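Kitchen helper wanted, Filteldale (part-time)

Qiu is a small shared kitchen in Filteldale. We rent the room to people who cook for markets and to evening classes, and we look for one person who keeps it in good order between the groups.

The work is two hours in the morning, three days a week. You wash up, dry the plates, hang the mugs back, wipe the tables and clean the toaster oven. You also write down what is broken or missing.

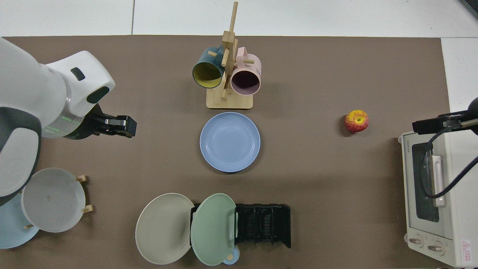 Mug tree, plate and toaster oven on the brown table.

You should like tidy work and be able to stand for the whole shift. Experience is welcome but not necessary – we will show you everything in the first week. Some English is enough.

We offer a contract for six months, a free lunch on working days and the bus ticket from Prardale.

Please write a few lines about yourself and put them in the letter box at the kitchen door, or give them to us at the Flidero bakery next door. We start in December.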